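About us: the Talpur Evening School

By Wilma Boersma
June
4 minute read

We teach grown-ups to bake bread, and we have a lovely time doing it. Talpur began in the back kitchen of a closed-down tea room on Devton Road, with one domestic oven, a borrowed set of scales and a sack of flour that Faisal Khokhar had carried up two flights of stairs (he still mentions it). Faisal had been baking for a restaurant and kept being asked by friends how he got such a crust. He started showing them after work, the friends brought their sisters and neighbours, and before long people were sitting on the stairs waiting for a turn at the table.

These days we have a proper teaching kitchen, two deck ovens and a long cool larder where the dough can sit overnight. We run evening courses for beginners, a rye and sourdough course for people who have caught the bug, and a Friday morning class for parents with babies, which is noisy and wonderful. Last year 122 people finished a full course with us, and a good many of them came back to do another.
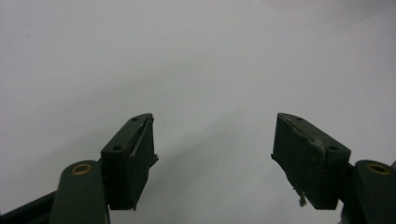

Everyone starts with the same plain white tin loaf. Some people are a bit put out by this when they have come hoping to make something with olives in it! But a tin loaf teaches you such a lot. You learn what your flour does when it meets water, how a dough feels when it has been kneaded enough, and how much a cold kitchen slows everything down. We ask you to make it at home three times between the first class and the second, and to bring in a slice of each, even the brick. We love the bricks. Naheed Rana, who takes the beginners, can usually tell from one slice whether the dough wanted more time or the oven wanted more heat, and she'll cut it up and pass it round so the whole group can taste what she means.

Classes are small and they stay that way. You work in pairs, you weigh your own ingredients, and you go home with whatever you've baked plus a tub of dough for the morning. We don't give marks or certificates. There is soup at half past seven, because it is cruel to make people smell bread for two hours on an empty stomach.

The flour deserves a paragraph of its own. Most of ours comes from Plelmont, a small mill that grinds on stone and sends us a note with every delivery about how the wheat is behaving. It really does change from one batch to the next, and we've stopped apologising for that and built it into the teaching. One week the wholemeal drinks water like a camel, the next you have to hold back. For rye we use Prelunel, which is darker and a little sweet, and makes the best crispbread I have ever eaten. 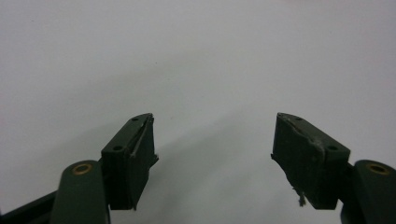
Talpur, June

A full beginners' course costs £85, with all ingredients and the soup. If that's out of reach, please write to us anyway. We keep places at a lower price on every course and you won't be asked to explain yourself. Aprons are here, so just wear shoes you don't mind getting floury, and tie long hair back. The kitchen is on the ground floor with step-free access from the yard, and one bench can be lowered for anyone who would like to work sitting down.

We can manage most diets, but there is wheat in the air here every day of the week, so we can't safely teach anyone with coeliac disease. I'm sorry about that one.

New dates go up at the start of each term and the rye course always fills first. If you miss it, ask to go on the list. People do drop out, and Naheed will ring you herself.

Comments

Salvador Gouveia
Did the beginners' course in spring and I haven't bought a loaf since. My second brick is now a doorstop. Is the rye course all right for someone who has only done the one term?

Wilma Boersma
Yes, Salvador, come along! Just keep your starter going over the summer.

Iqra Minhas
The baby class saved my winter. Could we have the soup recipe please, the one with the barley?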